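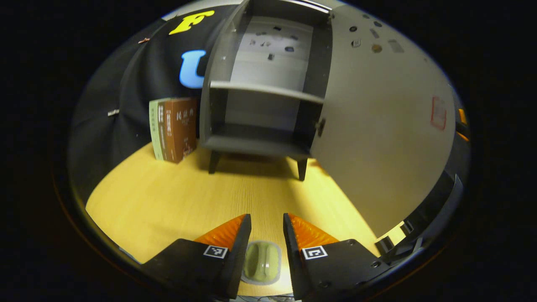
Small gray cabinet with its door open, and the ribbed orange pads of a hand-held gripper in the foreground. Tultstead Polytechnic, Robotics Project Course.

Tultstead students collect door-opening data for shared manipulation set

A student team in the second-year robotics project course at Tultstead Polytechnic has begun recording demonstrations for a cabinet manipulation task. The recordings will be used to train a control policy for the department's Jedus arm, a six-axis machine installed in the teaching lab in January.

The task has three stages. The gripper opens the door of a small tabletop cabinet, moves one object between the table and the shelf, and closes the door. The team plans 3000 demonstrations in total, of which 700 had been recorded and checked when the course submitted its interim report.

Demonstrations are made with a hand-held gripper instead of the arm itself. The operator carries the tool through the motion by hand, and a wide-angle camera mounted behind the fingers records the view. Each finger has a ribbed orange pad on its inner side and a square black-and-white marker on its face. The markers are tracked in the video to recover the opening between the fingers, so no separate position sensor is fitted for that purpose.

"The arm can be driven directly, but an operator needs several minutes for one good door opening," said Sibel Yüksel, who teaches the course. "With the hand tool a practiced student finishes in a few seconds. The cost is that camera pose has to be estimated afterward, and some of the recordings fail at that step."

Pose estimation has been the main source of rejected data. Early sessions used a plain background, and the tracking software lost its position whenever the open door filled a large part of the view. The team now works in front of black fabric with large colored letters fixed to it, and keeps a few books standing beside the cabinet. Small marks and stickers on the gray panels supply further points for the software to follow. The rejection rate has fallen since the change, though the report notes that lighting was adjusted in the same week and that the two effects have not been separated.

The door remains the hardest part of the task. The knob is small and sits close to the cabinet body when the door is open. Operators were found to use two different methods. One group pinched the knob and pulled it through the full arc. The other pulled the door open by a short distance, released the knob, and pushed the inner surface with the outside of one finger. The second method is faster, but it puts a side load on the finger, and two finger mounts had to be replaced after their screws worked loose.

Abelardo Yupanqui, the student responsible for data quality, said the team settled on the first method for the main set. Recordings made with the second are kept in a separate folder and will be tested later.

"If you mix them, the policy hesitates at the point where the two methods split," Yupanqui said. "We saw it in the first training run. The gripper reached the knob, opened, closed and opened again until the time limit. Splitting the folders fixed most of that. We still have a problem with overshoot when the door is already partly open at the start."

Each recording is reviewed by a second student before it is accepted. The reviewer checks that both markers stay readable for the required portion of the video, that the object is released before the fingers withdraw, and that the cabinet has not shifted on the table. Cabinet movement is recorded in a log but does not lead to rejection by itself. The group considered clamping the legs to the table and decided against it, on the grounds that furniture in ordinary rooms is not always fixed either.

Start positions are varied between sessions. The cabinet is rotated, the door is set at different angles, and the object is placed either on the open table or inside the cabinet. A printed schedule lists the start condition for each block of 80 recordings, after which the operator changes. The schedule was introduced when the team found that one student had produced most of the recordings for a single door angle.

Training runs on a workstation supplied by Holmont, a local automation firm that also provides the replacement finger mounts. The first full run is planned once the set reaches 2000 accepted demonstrations. The resulting policy will be tested on the Jedus arm fitted with the same type of finger and pad, using the cabinet from the recordings and a second cabinet with a left-opening door that does not appear in the training data.

Yüksel said she does not expect the second cabinet to be handled reliably. The course grade depends on the quality of the data set, its documentation and the test procedure, and the success rate of the arm is reported without being graded.

The recordings will be added to the Bedoya collection, a set of student manipulation data kept by the polytechnic for use in later course years. Previous entries cover drawer opening, cup stacking and cable routing. Teams adding to the collection must supply the calibration files for the camera, the start schedule and the list of rejected recordings with the cause of each rejection.

Lab sessions continue through the end of the term. Students from other departments who want to train as operators can sign up at the teaching lab, where a short introduction to the hand tool is given at 4 p.m. on session days.

We use cookies to remember your settings and to measure visits to this site. By continuing to browse, you agree to our use of cookies. Accept Manage settings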